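Section 2: Getting the old desktop ready to be a music server

Right, so you've read the first section and decided you do want to go ahead. Lovely! This part gets you from "old office computer in the cupboard" to "box that's ready to have Likine put on it". Set aside an evening. I did mine in one go in November with the heating off, which I don't recommend.

I'm assuming you've got a plain desktop of the sort offices throw out by the vanload. Mine came from a second-hand shop in Stastport and cost me 49 pounds, with a power lead and a mouse I've never used. Yours can be older or newer than mine and it won't matter much, because playing music round a house is very light work for a computer.

What you'll want to hand

A cross-head screwdriver, medium size
A soft paintbrush, clean and dry (a make-up brush is fine)
A memory stick you don't mind wiping
A network cable long enough to reach your router
A screen and keyboard, just for the first evening
A saucer for the screws

Before you start

1. Check there's nothing on the old drive you want. Plug the machine in, have a proper look through the folders, and copy off any photos or letters. Do this even if you're sure. I was sure, and I found four years of my own tax returns.

2. Shut it down from the menu and wait for the fans to stop.

3. Switch off at the wall and pull the power lead out of the back. Then press the power button once more and hold it in for a few seconds, which drains whatever charge is left.

CAUTION: Never open the power supply, the sealed metal box that the mains lead goes into. It can hold a nasty charge long after it's unplugged. If it smells burnt or rattles, stop there and get another computer.

4. Put the machine on a table with good light, on its side, with the removable panel facing up. A carpet is a bad place for this, what with the static.

Cleaning it out

5. Take the side panel off. On some cases you undo a couple of screws at the back and slide it; on others there's a latch. If it won't budge, look for a screw you've missed before you reach for anything that works as a lever (ask me how my butter knife got bent).

6. Touch a bare metal part of the case before you touch anything else inside, and keep doing it every few minutes.

7. Brush the dust off gently, working from the top of the case towards the bottom. Hold fan blades still with a finger while you brush them. I used to go in with the vacuum cleaner and I've since been told off for it on every forum going, so keep the hoover well away from the board and only use it on what lands on the table.
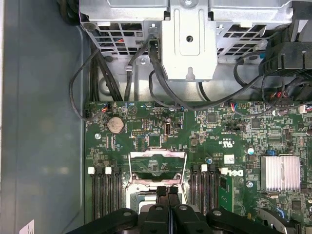

8. Press down lightly on each memory stick to make sure it's seated. If you're adding more, 16 GB is plenty and you could happily run Likine on a good deal less. I only went that high because I had it in a drawer.

9. Give every cable a gentle push at both ends. Old ones work themselves slack when a computer is carried about, and a half-seated drive cable will give you the most baffling evening of your life.

NOTE: If you're fitting a bigger drive for your music, now's the moment. Check that you've got a spare power plug and a spare data socket before you buy one. I bought mine first and had to order a cable, and then wait for it, with the computer in bits on the dining table and everybody eating off their laps.

10. Put the side panel back on. I know it's tempting to leave it off until you're sure it all works, but the airflow is better with it closed, and cats exist.

Where to put it

Think about this now and save yourself carrying it up and down stairs later. It needs a mains socket, a network cable to the router and a bit of air round it. It doesn't need to be anywhere near your speakers. Mine lives under the stairs beside the ironing board and the only time I see it is when I want the ironing board, so hardly ever.

Please don't put it in an airing cupboard. I've had two separate emails from readers who did exactly that!

If you've only got wireless where you want the thing to stand, Likine will manage, but you may get little gaps in the music when someone starts up the microwave. A long flat cable tucked under the carpet edge cured it for me.

First start

11. Connect the screen, keyboard and network cable, then the power lead last of all. Switch on.

12. As soon as something appears on the screen, start tapping the key that opens the settings menu. It's usually F2 or Delete, and it's often shown in small writing for all of half a second. If you miss it, restart and try again. I missed it every time until I started tapping before I'd even let go of the power button.

13. Look at the date and time in the settings. If they're wildly wrong, the little round battery on the board is flat. They're cheap and sold in most supermarkets, but turn off and unplug before you swap it.

14. Find the setting for what happens after a power cut. It'll be called something like "restore on AC power loss". Set it to on. You'll be so glad of this one, as it means the music comes back by itself and you don't have to crawl under the stairs with a torch.

15. Find the boot order and move USB to the top of the list. Save and exit.

CAUTION: Leave everything else in that menu alone, especially anything to do with voltage or speed. If you've changed something and can't remember what, choose "load defaults" and do steps 14 and 15 again.

If it won't start

Nothing at all, no lights, no fan: check the switch on the back of the power supply as well as the one on the wall.

Fans spin but the screen stays black: unplug it and reseat the memory, pushing until the clips click.

Beeping: count the beeps and look them up against the make of your computer. Mine was a Kramer and the shop had kindly left the leaflet in the bag.

Starts, then turns itself off after a minute: feel whether a cable has been caught in a fan when you closed up. Unplug first, please.

Once you've got a machine that starts, shows the right time and looks for a memory stick, you're ready for section 3, where we'll put Likine on it and give it a name. Have a think about the name beforehand. It'll show up on every phone in the house, and mine has been called Fleseck ever since because I couldn't work out how to change it.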